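Nevier soft finger pads and Mitorik checklist pack: review after one season

The Nevier pad set is sold as a drop-in replacement for the hard fingertips on a parallel gripper. The box holds two pads, four screws and a printed card with the torque value. The version reviewed is bundled with the Mitorik checklist pack, a 2388-word document on good practice for arms that share floor space with people. The bundle was bought in September at 196 dollars.

Fitting takes ten minutes per gripper. The card gives the torque in metric units only. The pads seat squarely, but the left and right parts are easy to swap, and the only marking is a molded letter on the back face. A pad fitted to the wrong side closes with a visible gap at the tip.

The checklist is the stronger half of the product. Section 1 covers the stop button: within reach of the operator, on a surface that does not move, cable secured. Section 2 covers the work surface: only the parts in use on the table, tray position marked, cups and other light items upright before the arm is enabled. Section 3 asks for a named operator and a defined standing position for everyone else. The wording is plain, and each item can be answered yes or no.

Thin plastic tumblers are a fair test of both halves.

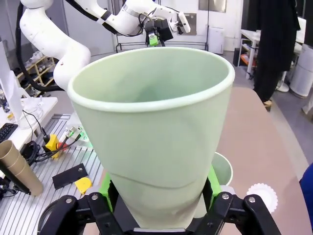
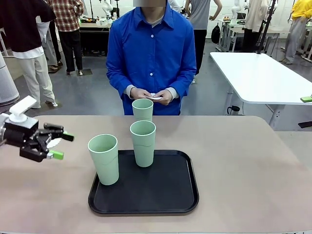

Grip force is where the documentation falls short. Nevier rates the pads for 1000 closing cycles at full force but gives no figure for partial force, which is the normal setting for thin-walled plastic. The checklist says to start at the lowest force that holds the part and to record the value. That is correct practice – it should be on the card as well.

The closest competitor is the Plivska pad. It is harder, costs less and comes with no documentation beyond a parts drawing. Wojcik sells a thicker pad with a ribbed face, better suited to boxes than to tapered parts. Neither maker addresses inspection intervals. The Mitorik pack asks for a visual check at the start of each shift and replacement at the first cut or peeled edge.

Two corrections are needed in the next revision of the checklist. Item 14 repeats item 9 with different wording, so a shop that scores the form gets a false total. The visitor section assumes a fenced cell and offers nothing for an open floor, where a marked line and a spotter are the usual measures.

Recommended for teaching labs and small shops that have no written procedure of their own. Sites with an existing risk assessment can buy the pads alone – part number ends in S, no card included.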